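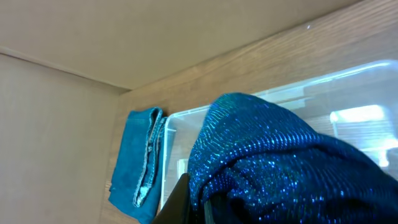
Why Do Some Things Sparkle?

A Light and Color explainer from the Brelham Museum of Science
For readers ages 8 to 11
Last reviewed: Wednesday, March 30, 2022

Snow can sparkle. So can sand, frost, a beetle's back and a party costume. A gray sidewalk usually does not. All of these things are lit by the same sun or the same lamps, so the difference must come from their surfaces. This page explains what happens when light meets a surface, and why some surfaces send it back in bright little flashes.

Light travels in straight lines

Light leaves the sun, a lamp or a candle and travels in a straight line until it meets something. When it meets an object, part of the light may soak in, part may pass through, and part may bounce off. Scientists call the bouncing reflection. You see this page because light has bounced from it, or come out of the screen, and entered your eyes.

A ball rolled straight at a wall comes straight back. A ball rolled at a slant leaves at the same slant on the other side. Light follows the same rule when it meets a smooth surface.

Smooth surfaces and rough surfaces

A mirror is very smooth. Light that arrives from one direction leaves in one direction, and the picture it carries stays in order. That is why you can see your face in it.

Paper feels smooth to your fingers, but under a microscope it looks like a pile of tangled threads. Light that lands on it bounces off in every direction. The paper looks evenly bright wherever you stand, and you cannot see your face in it at all. This is called scattering.

What makes a sparkle?

A sparkly surface is made of many tiny mirrors, and the mirrors do not all face the same way. At any moment, most of them are sending light toward the ceiling, the floor or the far side of the room. A few happen to be tilted so that the light goes directly into your eye. Those few look very bright, and the ones beside them look dark.

Now move your head a little. The first mirrors go dark and others light up. Your eye sees this quick change as twinkling. If neither you, the object nor the light moves, the bright spots stay where they are.

The kind of light matters too. A single small lamp or a clear sun gives sharp sparkles. On a cloudy day, light comes from all over the sky, and the same object can look rather dull.

Where do the colors come from?

White light is a mixture of colors. You can see them spread out in a rainbow. Some shiny things show colors that shift as you move, perhaps from blue to green or from green to violet. The word for this is iridescent (say "ir-ih-DESS-ent").

A soap bubble is a good example. Its skin is extremely thin. Some light bounces off the outside of the skin, and some goes in and bounces off the inside. When the two parts meet again, certain colors become stronger and others become weaker. The thickness of the skin and the angle you look from decide which colors win. Many beetles, butterflies and peacock feathers make color in a similar way, using very thin layers or tiny patterns on their surfaces.

Sparkles in nature

Fresh snow is full of flat ice crystals that landed at different angles. On a sunny December morning, each one may act as a small mirror. Some rocks sparkle because they contain mica, a mineral that splits into thin, shiny sheets. Visitors to our Lisine Gallery can turn a block of mica-rich rock under a lamp and watch the flashes move across it.

The ceiling display in the Lund Hall works in the same way. It holds 1,147 small mirrors, each set at its own angle and lit by one spotlight.

Try it yourself

You will need a sheet of aluminum foil, a flashlight and a room that can be made fairly dark. Ask an adult before you begin.

1. Lay the foil flat on a table, shiny side up. Shine the flashlight on it from one side. Look for one large patch of brightness.
2. Crumple the foil gently into a ball, then open it out again. Do not smooth it.
3. Shine the flashlight from the same place. Look for many small bright spots.
4. Keep the flashlight still and move your head slowly from side to side. Watch which spots appear and disappear.

The foil is the same metal in both tests – only its shape has changed. Never shine a flashlight into anyone's eyes, and never use the sun as your light for this activity.

Words to know

Reflection: the bouncing of light from a surface.
Scattering: the bouncing of light in many directions at once.
Iridescent: showing colors that change with the angle of view.
Mica: a mineral that splits into thin, shiny sheets.

For teachers and families

The Mallow Workshop on light and mirrors lasts 75 minutes and is open to school groups of up to 34 children. Please bring one adult for every 9 children. Bookings are made through the Learning Office.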